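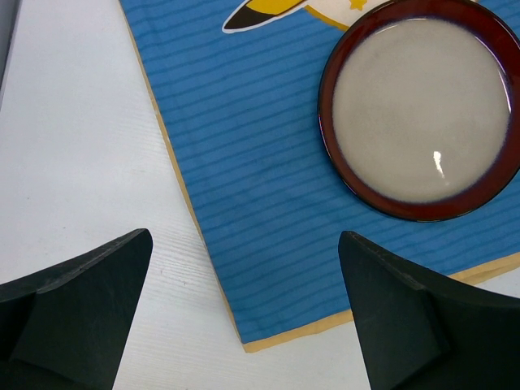

Bromell open day: anyone else go?

Last updated: 09/09/2022
Print this page | E-mail this thread
5 shares | 20 comments

dustpan_dave
Drove 162 km for the Bromell open day and came home grumpy. The Mitier stand had the table-laying demo, two arms and one place setting. My kids can lay a table while arguing. What's the pitch supposed to be?

kettle_on
I liked it. The bloke running it answered every question I had, and he didn't pretend it was ready for a kitchen.

dustpan_dave
He told me "a couple of years". They said that at the Roton day in June too. 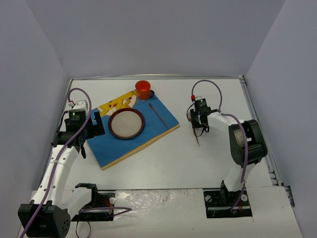

The Mitier table: plate, knife and cup on the mat, an arm either side.

tomoana_tim
Good spot to stand, kettle. My gripe is the walls. Put it in a café with crumbs and bad light and then I'll have a look. A tidy white table proves very little.

kettle_on
You have to start somewhere, Tim. Our first palletiser at Tomoana was hopeless for 2 years and now we'd be lost without it.

tomoana_tim
A palletiser lifts the same box all day. Different job.

greyhen
Did anyone get a price out of them? I asked and got a brochure.

dustpan_dave
Same brochure. No price in it. The sausage sizzle was decent though.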